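수술로봇 정비, 실 한 가닥이면 드러난다

지난 7월에 Prarmont 정비실에 다녀왔어요. 봉합 연습용 로봇 한 대를 손본다길래 구경 좀 하겠다고 졸랐거든요! 이 방에서 관리하는 기구만 109개라는데, 그날 점검 대상은 집게 두 개였습니다.
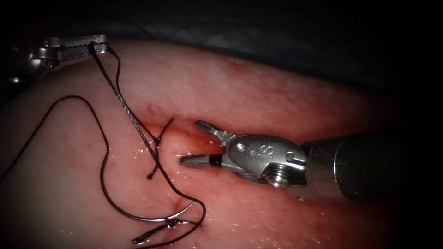

실을 문 왼쪽 집게와 턱을 벌린 오른쪽 집게. Prarmont 정비실

정비 순서는 의외로 소박해요. 손목 관절을 닦고, 핀이 헐겁지 않은지 보고, 턱이 끝까지 맞물리는지 확인하고(이게 제일 오래 걸려요), 그다음이 영점 맞추기입니다. 영점은 22분쯤 걸린다고 하네요.

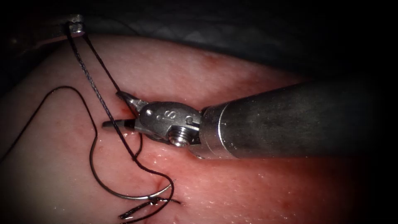
그러고 나면 봉합사로 시험을 하는데, 꼬인 실은 턱이 조금만 어긋나도 미끄러진대요. 그래서 담당자들은 숫자보다 실을 먼저 본다고 합니다. 저는 옆에서 숨도 못 쉬고 봤어요 ㅎㅎ
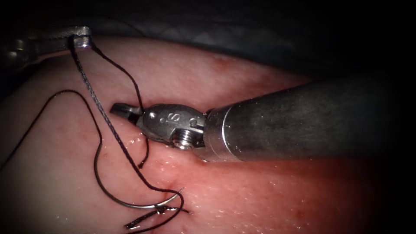
Wilma Koster는 관절 핀을 너무 세게 조이는 게 가장 흔한 실수라고 했습니다. 뻑뻑해진 손목은 영점을 다시 잡아도 소용없으니 핀부터 풀고 처음부터 하라는 거죠.

점검 주기도 바뀐답니다. 지금까지는 6주마다 했는데 앞으로는 사용 횟수로 따진다고 해요. Cleststead 쪽 정비실은 벌써 그렇게 하고 있고요. 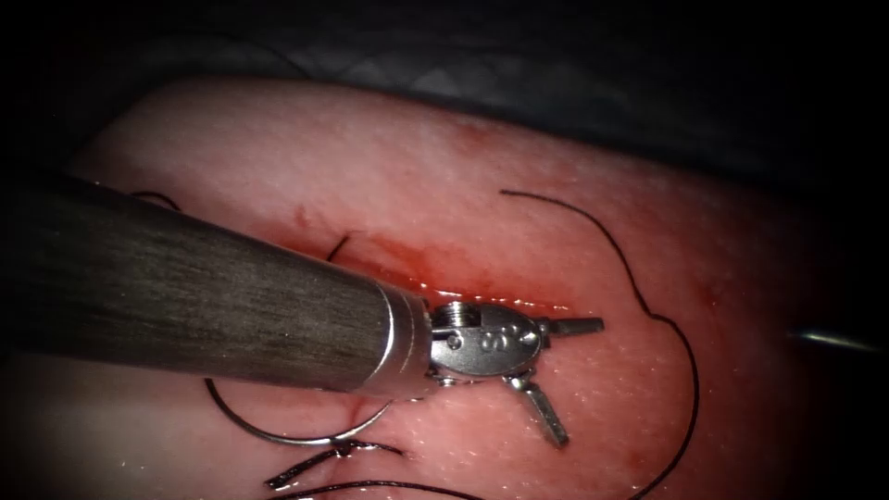 턱을 활짝 벌렸다 오므리는 동작은 매번 기록지에 따로 적습니다. 바뀐 기록지 양식은 Carnuvdale 정비실에도 곧 보낸다고 하네요.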